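Handling Rules for Household Crockery: What We Learned From Writing Our Own
Covadonga Soler, Godby project group, July 2019

When we began in February we had no rules at all, only a good deal of enthusiasm and a kitchen cupboard's worth of borrowed bowls and plates. Our tutor at Wuster kindly suggested (and she was quite right!) that we write down how a gripper ought to treat a plate before we recorded any more of it, so that two people working on different afternoons would be doing the same job.

The first draft ran to three pages, which was far too much to remember with your hands full. We cut it down to a single sheet and pinned it up. Pads only on the glaze, never bare metal. Keep the other dishes well back from the one being lifted. Tilt slowly, and stop if the plate begins to slide.

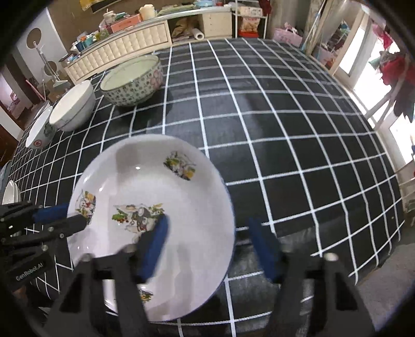
Page 2

A patterned plate is held to the same rules as a plain one, and I was rather fond of the ones with cartoons on, I must admit. What gave us more trouble was the rim. Our sheet said "grip at the edge", and Calimlim took that to mean the very lip while I had always meant the sloping part just inside it, so we now say which.

We logged roughly 156 lifts under the final wording. Anything that broke a rule was kept but marked, with a short note saying which rule and why. The full sheet is in the appendix.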